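Teaching robots to put things on a shelf, one jar at a time

By the Viltport robotics desk
Tuesday
3 min read

I spent a morning this week at the Flarmont lab in Viltport, watching people move jars and cups around on a little black shelf, and I came home weirdly excited about it. The project is called Gruka, and the idea is to teach a robot arm kitchen chores by having a human do them first, with a gripper in each hand.

You don't steer a robot at all while you're recording. You hold the grippers, do the job yourself, and the system logs how your hands moved and when the jaws opened and closed. Later, all of that gets fed to a model called Morelli, which tries to work out the motions for a pair of arms with the same kind of jaws. The team says this is a lot quicker than driving the arms by remote control, and having tried both (badly), I believe them!

The task I watched was shelf tidying. It sounds like nothing, but shelves are hard for robots - there's a top level and a bottom level to think about, glass is slippery and see-through, and a jar that gets nudged too far back is a jar you can't easily reach again. The team changes what's on the shelf between recordings so the model can't just memorize one layout.

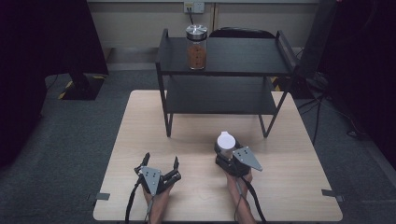
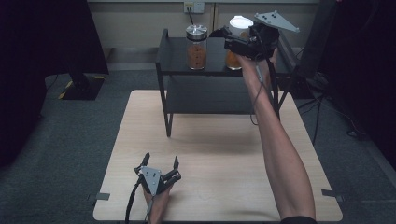 Hand-held grippers at the tabletop shelf: closed on a small white cup in the first photo, raised by the white-lidded jar in the second.

So how well does it work? The group has 2,617 recordings in the bank so far, and they trained two versions of Morelli to compare. The first one learned from 1,340 of them and managed the full tidy-up in 60 percent of its test runs. The second got the whole pile and hit 80 percent. Nobody I talked to was popping champagne over it, but they were clearly pleased, mostly with the fact that the curve is still going up.

The misses were interesting too. I was told most of them come from the same spot in the job, right when the jaws let go. The arm opens a touch too early and the cup tips, or it backs away before the jaws are clear of the lid. People do that part without thinking, and I noticed when I had a turn that I was doing it differently every single time. Apparently that kind of variety helps, up to a point, and figuring out where the point is will be a paper of its own.

And my turn? Well, the grippers are heavier than I expected, and my wrists were complaining after a few minutes. I put a cup down on its side twice. They kept those recordings, by the way - they get tagged as mistakes and used to teach the model what to avoid, so I guess I've made my contribution to science.

Next up is the same routine on a deeper shelf, with bags and soft packets added to the mix. The lab hopes to have those results ready in July, and I've already asked if I can come back for it.

Comments (4)

shelfless_in_viltport
80 percent is better than my kids. When can I get one?

dknob77
Did they say if the tests used jars it had never seen before? That's the number I'd want.

marlybeth
My arms hurt just reading this. Do the people recording get breaks??

old_toolbox
Would like to see it open a stuck lid. Then I'm impressed.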